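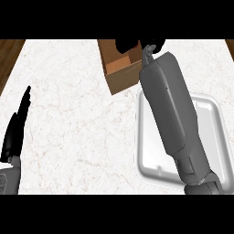 Home | Space | Animals | Machines | Try It

How Does a Robot Know What to Do Next?

A robot arm is made of motors and metal. It can't decide anything by itself. What tells it where to go is software, a long set of instructions running on a computer.

At Wirkis, Abenezer Fikre writes software for a robot with two arms. He splits the work into three jobs.

The first job is seeing. A camera picture is only a big grid of colored dots. The software has to work out which dots belong to a box, which belong to a tray and which are just the counter. Programmers call this perception.

The second job is planning. Say the robot has to reach into a box. There are many paths its hand could take, and some of them would bump the side. The planner tries out paths inside the computer and throws away the bad ones.

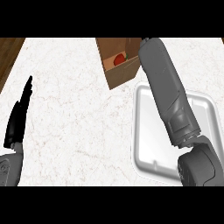 Planning is easier to practice in a simulator, a program that draws a pretend room and works out how things in it would move. Fikre can run the same task 293 times there before lunch, and a crash breaks nothing. Look for the red thing with a green stem in the cardboard box. You can spot it right away, but its lower part is hidden behind the front of the box. The software has to make a good guess about the part it can't see.

The third job is control. The plan says where the arm should be, and control turns the motors to get it there. It checks the arm many times every second — if the arm is a little too far left, it nudges it back.

Then the whole thing starts over. See, plan, move, and see again.

Try it: Put a toy in an open box. Ask a friend to close their eyes, and guide their hand to it using only words. How many instructions did you need?

Filed under: Machines, Coding, Ages 8 and Up

Contact Us | © 2019 Minhas Kids | Back to top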